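The café is open again

After a week of rain, the play café is back in business on our white table, and I have been its most loyal customer since Monday. It began when Odette Tessier, who lives two doors down and has four grown-up grandchildren, cleared out her loft and came round with a bag of soft toy food — such a lovely thing to be handed on the doorstep, and I'm afraid I got to it before the children did.

I gave everything a gentle hand wash in the sink, rolled it up in an old towel and left it on the airer overnight (the bigger pieces wanted 2 nights, to be fair). Then out came the picnic plates, and by nine in the morning I was being asked whether I would like my lunch.
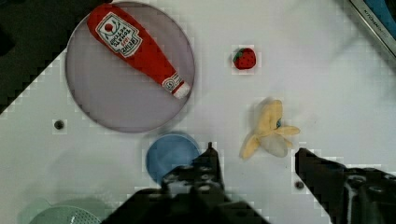 Plush ketchup on the lavender plate, with a strawberry and a half-peeled banana for afters.

The banana is my favourite by a long way. The peel opens out like petals and I find it very hard to walk past without fiddling with it. The children much prefer the ketchup, which they serve as a main course, and I have been told quite firmly that it goes with everything.

I'd love to add some bread, and perhaps a few peas if I can work out how to sew something that small. Eugénie Deschamps has promised me her felt scraps, so I shall have a go at a slice of toast one evening and let you know how I get on. If any of you have a simple pattern for a soft teapot, do please leave it in the comments — there have been several requests for tea.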